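3.2 Writing surfaces and the way groups think together

We came to this part of the study with a simple question: does it matter where a group writes things down while it is working out a problem? Most of the earlier work on shared notes looks at what gets written. Much less of it looks at the surface itself, and we think that is a pity, as the surface turned out to be one of the liveliest topics in our interviews. People have strong feelings about whiteboards! They remember the good ones from old jobs, and they remember the ones that never wiped clean.

The interviews were carried out at two sites, Ustitz and Rokport, by the second and fourth authors (Dönmez and Aravena). Each of the 70 people we spoke to had taken part in at least one planning session during the previous February, and each was asked to walk us through that session from memory, with a pen in hand and a board within reach. We then coded the transcripts for three things: who held the pen, when it changed hands, and what was erased. The coding scheme is a trimmed version of the one used in our Karabulut pilot, where erasing was not tracked at all. Looking back, that was our biggest oversight, and adding it made the data far richer.

A wall board has a front and an audience. One person stands, the others sit, and the person standing tends to become the editor of everything that is said. A board laid flat on a table is a different kind of object. It has sides, and people can reach it from more than one of them. Figure 4 shows a marker held over a board in the flat position, which is the arrangement we call "tabletop" in the rest of the paper.
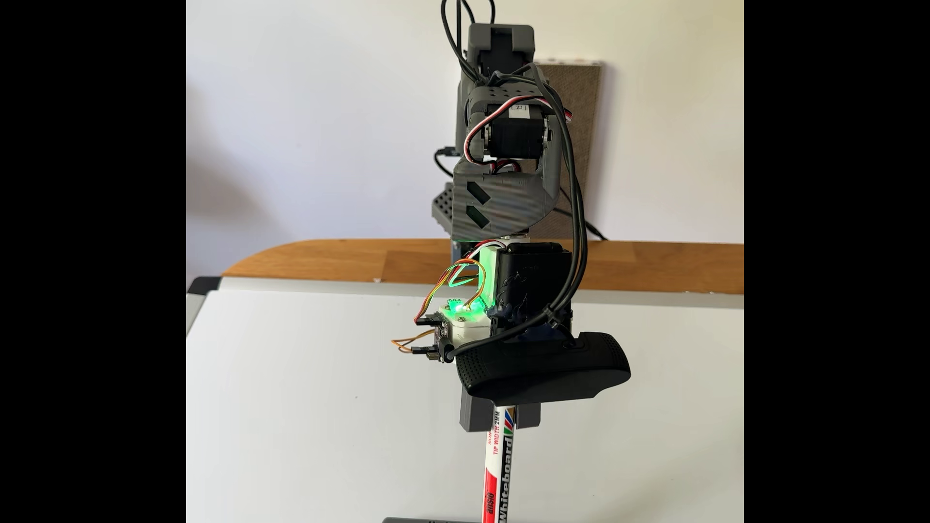 Groups using the tabletop arrangement passed the pen more often, and the passes were less formal. At the wall, a handover usually came with a spoken request ("can I add something?") and a short walk. At the table the pen was often just put down, and whoever wanted it next picked it up. One of the Rokport groups described this as "writing in turns without taking turns," a phrase we liked so much that it nearly became our title.

Orientation was the obvious worry. Text written from one side of a table is upside down from the other, and we expected complaints. We did get them, but mostly about numbers and hardly ever about sketches. Arrows, boxes and loops read well enough from any side, and several groups drifted toward drawing for that reason. Margit Kun, who coded the Ustitz transcripts, noticed that words on tabletop boards also became shorter over a session - often a single letter with a ring around it by the end. We had no code for this and had to go back through the whole set to add one. It was well worth the extra weeks.

Erasing told us even more. At the wall, people asked before they wiped. At the table they wiped with a sleeve or the side of a hand and kept talking, and the person whose note had gone rarely objected in the moment. Whether they minded later is harder to say. In 13 interviews the speaker brought up a lost note without being asked, and the tone ranged from amused to plainly annoyed. 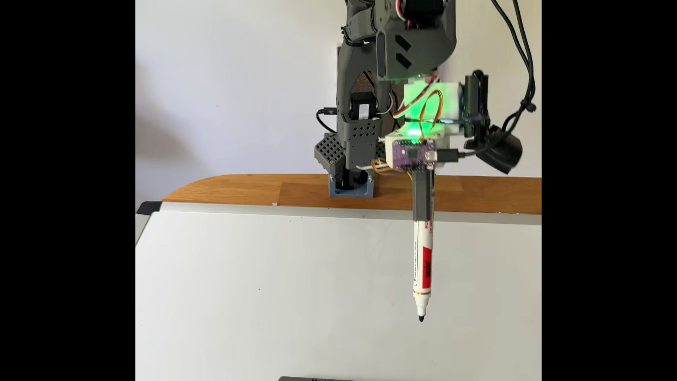
The Hidolari archive gave us a welcome check on all this. It holds nearly 2,000 saved board records from planning sessions, many with a short written comment by the person who filed them, and Anderson Moura kindly helped us find our way around it. The comments use a wonderful range of words for the same few acts: rubbed, cleared, tidied, lost. "Tidied" belongs almost entirely to the person holding the cloth. "Lost" belongs to everyone else. We had seen the same split in our own interviews before we opened the archive, and finding it again in records made for quite another purpose was a real pleasure.

A word of caution is needed about pens. Both sites used ordinary dry-erase markers, but the supply was uneven, and a faint pen changes how a group behaves. People press harder, write larger and leave more out. We did not control for this, and the pen-passing rates in Section 4 should be read with that in mind. Barış Kozan has suggested repeating the tabletop sessions with fresh markers at every seat, which would also let us ask what happens when the pen no longer has to be shared.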